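Simulated clutter set helps two-armed robot clear tables
June 5, 2024

Researchers on the Solent project have released results for a training method in which a two-armed robot learns table clearing entirely in simulation. The method, called Bevater, changes the tilt of the robot's viewpoint and the mix of household objects between episodes, then scores each grasp against the planned one.
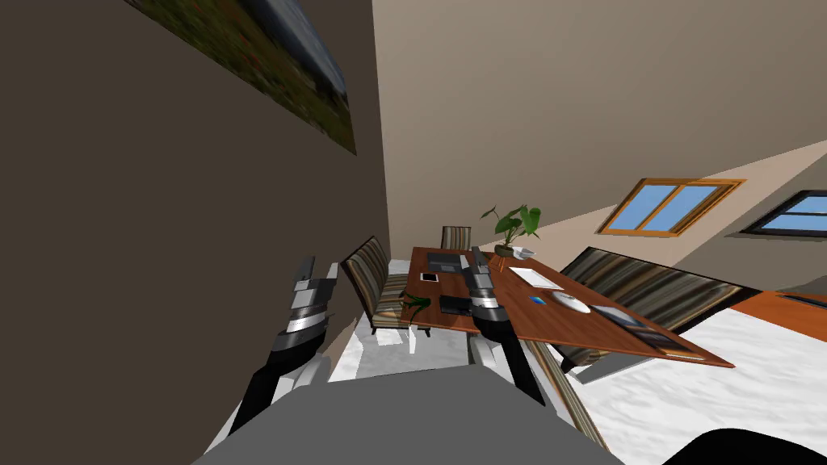 The policy was trained on 4000 simulated episodes and tested on 61 table layouts it had not encountered. Grasp error fell by 19 per cent compared with the group's earlier planner, Pringle. Most of the gain came from small, irregular items such as plant cuttings, which the older planner tended to treat as part of the tabletop.
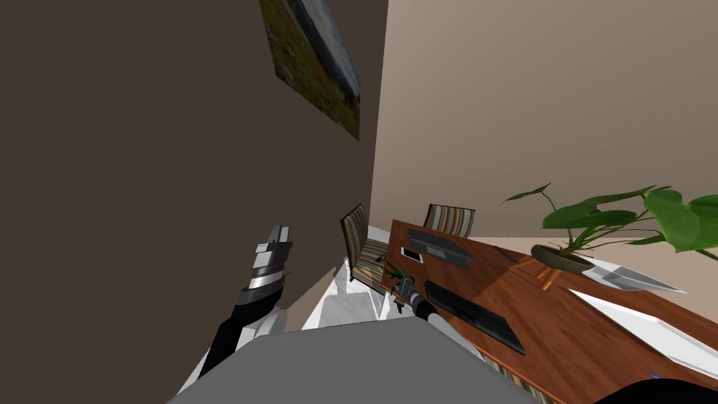
The right gripper at the table edge beside a sprig of green leaves, in simulation.

Each arm is controlled separately, and a second viewpoint close to the gripper is used for the final approach. Removing that close view cancelled most of the improvement.
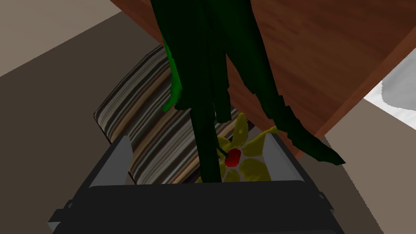

Thin foliage remains a problem. Leaves that overlap a patterned background are still segmented poorly, and the planner's depth estimates drift as a result. Lead author Ross Morrison said the group would repeat the trials on hardware at its Trorneck laboratory, using 20 of the test layouts. Those trials are scheduled to finish in February.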